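印刷する | メールで送る

ヒルハム港の曳船「プルニエ」一等航海士に聞く、止まった船を連れて帰る仕事

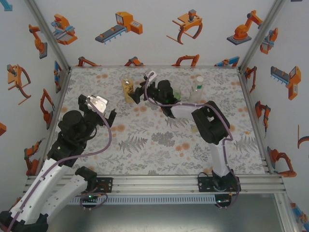 沖で動けなくなった船を引っぱるとき、いちばん気をつかうのはどこですか。

「曳航索の長さですね。短いと波のたびにガツンと力がかかって切れますし、長すぎると浅いところで底をこすります。だから出しっぱなしにはしないで、海の様子と水深を見ながら、ずっと出したり巻いたりしています」

プルニエの食堂でコーヒーをいただきながら、最初に返ってきたのがこの答えでした。ヒルハムの港に通って船を眺めるようになってずいぶん経ちますが、曳船の中でゆっくり話を聞くのは初めてです。うれしくて、岸壁に着いたのが約束よりだいぶ早かった(しかも雨でした)。舷門で靴底をごしごし拭いてから上がらせてもらいました。

お相手はプルニエの一等航海士。名前は出さないでほしいとのことなので、以下「航海士さん」と書きます。声が低くて、早口で、手がよく動く人です。話が佳境に入ると、塩の瓶が曳船、からしの瓶が貨物船になりました。

話のきっかけは、このページでも短く書いた一般貨物船「ポネロ」の件です。全長121メートル、鋼材を積んでヒルハムへ向かっていたところ、主機が止まって沖で漂流。4月27日(火)の夜明け前に曳船の手配がかかり、プルニエが迎えに行きました。けが人も油の流出もなく、ニュースとしては数行で終わる話です。でも、わたしはその数行のあいだのことが知りたかったのです。

「寝てました」と航海士さん。電話が鳴ったときのことです。「当直の者が起こしに来て、行くぞ、と。うちは待機中でも機関をすぐ回せるようにしてあるので、出るのは早いんです。どちらかというと、契約のほうが時間を食う」

契約、ですか。

「船主さんの側でやりとりをするのが管理会社で、今回はパラマルチュクさん。向こうの担当の方が慣れていて、助かりましたよ。救助契約でやるのか、普通の曳航契約でやるのか、どこまで引くのか、港に入れる許可は誰が取るのか。そこが決まらないと、目の前まで行っても索を渡せないことがある」

目の前に困っている船がいるのに渡せない、というのは岸から見ているとじれったい話です。人命がかかっていればもちろん別で、そのときは書類なんか後まわし。ただ、今回のように乗組員が無事で、船も浮いていて、すぐには岸に寄せられそうもないときは、話を固めてから動くほうがあとで揉めないのだそうです。結局、プルニエが現場へ走っているうちに話はまとまりました。

どんな様子でしたか、と聞くと、航海士さんはからしの瓶を横に向けました。

「こう。真横から波を受けて、ごろんごろん転がってる。機関が止まった船って、だいたい風と波に横腹を向けるんです。舵を切っても、前に進んでないから効かない。乗ってる人はつらいですよ。飯も炊けないし、寝ても転がるし」

非常用の発電機は回っていたので、無線も灯火も生きていました。ただ船首の揚錨機が使えません。非常用の電源では、あれだけの力を食う機械までは回せないのです。つまり、曳船から渡した重い索を引き上げるのに、機械の力が借りられない。

わたしはここが前から不思議でした。人の手だけで、どうやってあんなに太いものを上げるんでしょう?

「細いのから順番です。最初は先におもりのついた細いロープを投げる。うちの甲板から向こうの船首へ。届いたら、その端に少し太いのを結んで、引いてもらう。その端にまた太いのを結んで、引いてもらう。最後に本番の索の先っぽ、うちではペンダントと呼んでますけど、それが上がる」

最後のところは、何人で?

「いる人みんな。向こうの船長さんが、料理の人まで出してくれたみたいで、エプロンが見えました」

エプロン! こういうことは事故速報には載りません。

ただ引っぱるだけでなく、途中で少しずつ留めておかないと、波で曳船が離れた瞬間に全部持っていかれます。手を挟めば大けがですから、引く、留める、待つ、の合図を無線で一つずつ確認しながらやったそうです。言葉は英語で、ごく短く。「プル」「ホールド」「ストップ」。航海士さんは「ストップだけは、みんなものすごく大きな声で言う」と笑っていました。

近づくほうもたいへんです。プルニエはポネロの船首の風上側から、尻を向けてじりじり寄っていきました。漂流している船は意外に速く流れていて、しかも流れ方がこちらと違う。船の形も、積んでいる荷も違うからです。

「だから、寄る前にしばらく横で見てるんです。エンジンを落として、同じように流されてみる。どっちがどれだけ速く流れるか。岸から見てる人には、何もしないで浮いてるように見えるでしょうね。あいつら何やってるんだ、早くつなげ、って」

すみません、位置情報の画面を見ながら、わたしもまさにそう思っていました。それを白状すると、航海士さんは「みんなそう言う」と、からしの瓶をとんとん叩きました。

一本目の細いロープは届かず、海に落ちたそうです。二本目が船首の手すりに掛かって、向こうの甲板員がつかまえた。そこから本番の索が留まるまでが、この日いちばん長く感じた時間だったとのこと。

索そのものについても、道具好きとしてはたっぷり聞きたいところです(ここから少し細かくなります、興味のない方は飛ばしてください)。

プルニエの曳引力は60トン。外洋の大型の救助船に比べれば控えめですが、ポネロくらいの船なら十分にお釣りがくる力です。主索は鋼のワイヤーで、後甲板の大きなドラムに巻いてあります。その先に、切れてもいい、というと語弊がありますが、主索より少し弱いつなぎの部分を入れておく。無理な力がかかったとき、高くて長い主索ではなくそこが先に負けるように、です。

ポネロ側では、船首の係船用の穴を通して、甲板の頑丈なボラードに留めました。問題はその穴のところです。船は揺れますから、索が穴の縁にこすれる。鋼でも、一晩こすれば傷だらけになります。

「だから、こすれるところだけチェーンにするんです。チェーンなら少々こすれても平気なので。あとは油を塗ってもらって、ときどき見に行ってもらう。見に行くときは、絶対に索の延長線上に立たないこと。これはもう、しつこいくらい言いました」

ワイヤーの重さにも意味があるのだと教わりました。曳船と相手の船のあいだで、索は水の中にだらりと垂れています。波で二隻が離れると、垂れた部分がすうっと持ち上がって、力をやわらげてくれる。ばねの代わりですね。逆に、ぴんと張りつめて水面から出てしまうようなら、長さが足りないか、速すぎるか。

「索がどのくらい沈んでるかは直接は見えないので、後ろの角度と張力計を見ます。それと音。ドラムがきしむ音で、あ、いま強いのが来たな、とわかる。寝ててもわかりますよ」

つながってからヒルハムの水先人が乗る地点まで、60海里。それを10時間かけて引きました。

つまり6ノットです。自転車でのんびり走るくらいの速さ。もっと出せるんでしょう、と聞いてみたら、出せるけど出さない、とのお返事でした。

「速くすると、後ろの船が左右に振れはじめるんです。こう、右に行って、ぐうっと行って、止まって、今度は左に行く。これが大きくなると索に横から力がかかって、下手をするとこっちが引き倒される。曳船がひっくり返る事故って、あるんですよ。後ろの船が勝手な方向へ行って、真横から引かれて、あっという間に」

ここだけ、手が止まっていました。

ポネロは舵を真ん中で固定してもらい、荷もきちんと積まれていたので、振れはおとなしかったそうです。それでも途中で潮が変わったところでは、いったん落として様子を見たとのこと。わたしの画面で速力がふっと下がったところが、たぶんそれです。あのとき「索が切れたか?」と掲示板に書き込んだのはわたしです。切れていませんでした。お詫びします。

引いているあいだ、船の中はどんな感じなんですか。

「ひまです。いや、ひまと言うと怒られるな。当直はきちんと立ってますよ。前も見るし、後ろも見る。普通の船は前だけ気にすればだいたいいいけど、うちは半分は後ろ向きで暮らしてる。でもやることは同じことの繰り返しで、張力を書いて、位置を書いて、ポネロさんに調子はどうですかと聞いて、向こうが変わりないですと言う」

いちばん神経を使うのは、ほかの船だそうです。昼間は黒いひし形の標識を揚げ、夜になるとマストの白い灯を増やして、船尾灯の上に黄色い灯をつけます。「後ろに長いものを引いてますよ」という印です。ところが小さなヨットや釣り船には、これがあまり通じない。曳船とその後ろの貨物船を別々の二隻だと思って、あいだを抜けようとする人がいるというのです。

考えただけでぞっとしますよね。水面のすぐ下を、張りつめたワイヤーが通っているかもしれないのに。

「今回も一隻来ました。無線で呼んでも出ないから、汽笛を鳴らして、探照灯で後ろの海面を照らして。途中で気がついたみたいで、くるっと回って行きました。手を振ってたな。こっちは振る余裕ないですけど」

このページを読んでくださっている方には、小さな船に乗る方もけっこういると思います。大きな船が二隻、同じ速さで、同じ間隔で縦に並んでいたら、後ろを大きく回ってください。わたしからもお願いします。

食事の話も聞きました。天気が悪いと、鍋が使えないので缶詰とパン。この日は夕方から海が静かになって、カレーが出たそうです。機関長が自分の皿だけ辛くするので、調味料の棚がやたら充実している、と見せてくれました(からしの瓶もそこの住人でした)。

さて、港に入る前がもうひと仕事です。外海で長く出していた索を、浅いところに入る前に短く巻き取らなければいけません。短くすると、さっき書いた「ばね」がなくなります。そのぶん速力を落とす。速力を落とすと、今度は風に流されやすくなる。

「あちらを立てればこちらが立たず、です。いちばん忙しいのはつなぐときと、港の入口。真ん中の長いところはカレーが食える」

ヒルハムの入口は、ご存じの方も多いと思いますが、防波堤の先で潮が斜めに切ってきます。わたしはあの夜、灯台下の駐車場から見ていました。港内の小型曳船が二隻、先に出て待っていて、一隻がポネロの船尾に、一隻が横についた。水先人はポネロのほうに乗り込みます。後ろの曳船は、押すというよりブレーキ役。機関のない船は自分では止まれないので、誰かが後ろへ引っぱってあげるわけです。

陸からだと、ずいぶんゆっくりで静かなものに見えました。船橋ではどうだったんでしょう。

「無線がずっとしゃべってます。水先人さんが、プルニエもう少し左、後ろ少し引いて、はい止めて、と。あの人の声は落ち着いてていいんですよ。こっちが慌てても向こうの声が同じ調子だから、つられて落ち着く」

岸壁に着いて、索を外したときに何を思いましたか、と聞いてみました。われながら、よくある質問です。もう少し気の利いたことを聞けばよかった。

「ワイヤーを洗わなきゃ、と思いました」

塩水に長く浸けたワイヤーは、真水で流して、傷がないか手で触って(もちろん厚い手袋で)確かめて、油を入れて、きれいに巻き直します。巻き方が雑だと、次に強く引かれたとき、外側の索が内側の隙間に食い込んで出てこなくなる。急ぐときに限ってそれが起きる。だから疲れていても、巻くところまではその日のうちにやるのだそうです。

そのあいだにポネロの人たちとは話せましたか?

「船長さんが歩いて来てくれて、握手して、チョコレートをひと箱もらいました。まだちょっと残ってますよ、食べます?」

いただきました。ナッツの入った、歯にくっつくやつです。おいしかった。

ポネロはいまも北側の修繕岸壁にいます。主機の故障の中身については航海士さんも「うちは引いただけなので」とのことで、パラマルチュクに問い合わせたところ、点検を続けており、5月のうちに出港したい、という短いお返事をいただきました。荷の鋼材はもう揚げ終わっていて、船体がずいぶん高く浮いています。赤い船底塗料の帯がよく見えるので、撮りに行くなら午後、日が回ってからがおすすめです。

最後に、この仕事をしたいという若い人に何か、と振ってみたら、航海士さんはしばらく考えてから「結び方をね」と言いました。

「ロープの結び方を、暗いところでできるようにしておくといい。手袋して、濡れて、揺れてるところで。学校だと明るい部屋で椅子に座ってやるでしょう。わたしもそうでしたけど、船に乗った最初の冬に、もやい結びができなくてね。指が動かなくて。あれは恥ずかしかった」

そこで船内の電話が鳴って、沖で待っているばら積み船の着岸に出るとのこと。わたしはあわててノートをしまい、コーヒーカップを流しに置いて、舷門を降りました。岸壁で見送っていたら、後甲板から航海士さんが手で大きく「下がって」の合図。係船索の延長線上に、しっかり立っていました。

印刷する | メールで送る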